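Checkliste Lager und Packraum, Haus Brendholm
Rundgang im Dezember, Beginn 7 Uhr
Geprüft von: Rin Ogura
Stufen: i. O. = in Ordnung, M = Mangel, B = beobachten

1. Eingang und Fluchtwege

1.1 Fluchtweg zum Hof frei: i. O.
1.2 Tür öffnet ohne Schlüssel von innen: i. O.
1.3 Notleuchte über der Tür: M
Kommentar: Die Leuchte geht beim Test an, aber nach kurzer Zeit wird sie schwach. Ich habe dreimal probiert. Der Akku soll bitte getauscht werden, bevor die lange Schicht anfängt.
1.4 Breite vom Gang zwischen Regal C und der Wand: B
Kommentar: Gemessen 900 mm an der engsten Stelle. Das ist für unseren Plan genug, aber nur, wenn keine Kartons davor stehen. Bei meinem Rundgang standen keine. Am Nachmittag, wenn die Lieferung von Kpodo kommt, ist es nach meiner Erfahrung anders.

2. Regale

2.1 Schild mit der Traglast an jedem Regal: M
Kommentar: An Regal D fehlt das Schild. Im Ordner steht eine Fachlast von 60 kg, aber das muss man auch am Regal lesen können. Neue Schilder sind bei Anano bestellt.
2.2 Stützen gerade, ohne Beulen: i. O.
2.3 Sicherungsstifte an den Trägern vollständig: M
Kommentar: Bei Regal B, zweite Ebene links, fehlt ein Stift. Die Ebene ist jetzt leer geräumt und mit Band gesperrt. Bitte das Band nicht abmachen, auch wenn man nur eine leichte Sache hinlegen will.
2.4 Schwere Ware unten: i. O.

3. Behälter und Tische

3.1 Behälter ohne Risse und scharfe Kanten: B
Kommentar: Ich habe 64 Behälter in der Hand gehabt. Kratzer und dunkle Abriebspuren sind kein Mangel. Ein Mangel ist es, wenn man mit dem Finger an der Kante hängen bleibt oder wenn der Boden nachgibt. Zwei Stück habe ich deswegen aussortiert und mit rotem Klebeband markiert, sie stehen neben der Presse.

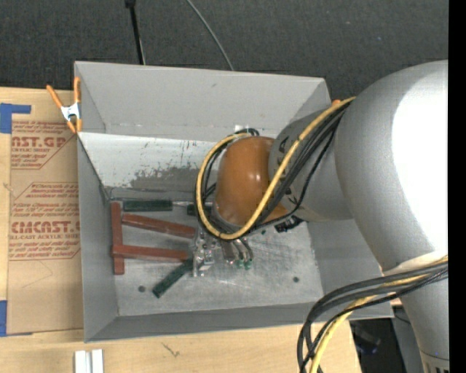 Die aussortierten Behälter bitte nicht zurück in den Umlauf nehmen. Im letzten Jahr ist das passiert, und dann haben wir den gleichen Mangel zweimal aufgeschrieben.
3.2 Tische stehen fest, Platten ohne Splitter: i. O.
3.3 Messer mit Schutz abgelegt: M
Kommentar: Ein Messer lag offen auf dem Packtisch 2. Ich habe es in die Schublade gelegt und mit der Frühschicht darüber gesprochen.

4. Elektrik

4.1 Prüfplaketten gültig: i. O.
4.2 Mehrfachstecker nicht hintereinander gesteckt: M
Kommentar: Unter Packtisch 4 hängen zwei hintereinander, daran der Drucker und der Heizlüfter. Der Heizlüfter muss eine eigene Steckdose bekommen. Bis dahin bleibt er aus.
4.3 Kabel nicht über den Gehweg gelegt: i. O.

5. Brandschutz und Erste Hilfe

5.1 Feuerlöscher sichtbar und erreichbar: i. O.
5.2 Plombe und Druckanzeige: i. O.
5.3 Verbandkasten vollständig: B
Kommentar: Vollständig nach der Liste, aber die sterilen Kompressen laufen bald ab. Ich bestelle sie mit der nächsten Sammelbestellung bei Drodach.
5.4 Verbandbuch liegt dabei: i. O. Ein Stift fehlte, ich habe einen dazugelegt.

Offene Punkte für die nächste Begehung: 1.3, 2.1, 2.3, 3.3, 4.2. Wer einen Punkt erledigt hat, schreibt bitte sein Kürzel in die Liste an der Bürotür. Die Liste bleibt bis zur nächsten Begehung hängen.

R. Ogura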